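About Marnarari Workshop
Last updated in August by Fahad Shaikh

Marnarari Workshop is a members' workshop for people who build robots and small automated machines. It was established by Slavica Tomić and Dirceu Vieira, who had been building arm joints in a spare bedroom and wished to share tools, bench space, and the cost of materials. The workshop has 20 members at present. Most hold full-time jobs in other fields, and a few are retired.

The principal activity of the workshop is the design and construction of grippers, both hand-held and arm-mounted. Members build in the shared room on Ernunbridge Road and are encouraged to continue at home, where a design meets the objects it is intended to handle. A gripper that performs well on machined test blocks may do poorly with a plastic bag or the rim of a tin. For this reason, each new design spends a period of 14 days in a member's household before it is accepted for further work. Kitchens and dining tables are the usual settings. The member keeps a written record of each attempt, including the failures, and presents it at the monthly bench meeting.

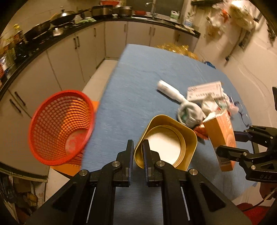

Asanka Siriwardena told the bench meeting that the two-finger design should be kept for one more season, on the grounds that thin edges remain the weakest point of the program and a third finger would only postpone the problem. Members accepted this view, and work on fingertip shape has been given priority over new linkages.

Parts are made in the workshop where possible. The room is equipped with two printers, a small lathe, a drill press, and an electronics bench. Screws, rods, and bearings are bought jointly and stored in the labeled drawers beside the door. Members who take the last of any item are asked to write it on the order sheet.

The Bastelent project, led by Tharindu Mollah, is concerned with the handles and wiring of the hand-held tools. The Bhattacharjee bench, named for the family that donated it, is reserved for beginners on weekday evenings from 6 p.m. No prior experience is required. New members begin by assembling a standard gripper from a kit of printed parts and may afterward propose a design of their own.

The annual membership fee is $100 and includes access to all machines following a safety introduction. Applications are reviewed at the bench meeting, and visitors are welcome to attend one meeting before applying.

Shares 9

Contact: Marnarari Workshop, Ernunbridge Road | © Marnarari Workshop | Back to top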